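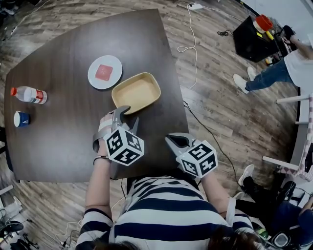
La mesa, desde arriba.

Notas para la presentación de "Provska", cineclub, 20:00

Buenas noches y gracias por venir en septiembre, con este calor. Saludar. Móviles.

Empezar por lo que más me gusta: ¡por fin la vemos en sala! Llevo dos años dando la lata con esta película y la copia que pasamos hoy es preciosa.

Quién la firma: Armindo Nogueira, que venía del montaje y se le nota. Es su segundo largo, después de "Banetent". (Preguntar quién la vio. Si hay manos, contar lo del plano del tren.)

El argumento, poquito: una proyeccionista vuelve a Drinutska, el pueblo de su madre, para cerrar el cine familiar, y encuentra en la cabina 63 latas sin etiquetar. No decir qué hay dentro. ¡No decirlo!

Fijaos en el sonido. Casi no hay música en la primera hora y, cuando entra el acordeón, es una maravilla, de verdad, yo me agarré a la butaca. Pausa.

El blanco y negro: Ruiz-Ortega, la directora de fotografía, iluminó los interiores con lámparas de casa y dejó que las caras se perdieran un poco en la sombra. La escena de la cena es larguísima y no le sobra un segundo.

Dato para quien le gusten: el pueblo de la película tiene 500 habitantes y salen casi todos en el baile final.

Si queda tiempo, leer el párrafo de la carta (hoja azul). Si no, saltar.

Coloquio al acabar, quedaos un rato, que tengo muchas ganas de discutir el último plano.

Relacionado
- Notas para "Banetent"
- Tres películas sobre salas de cine
- Programación de otoño
- Cómo escuchar una película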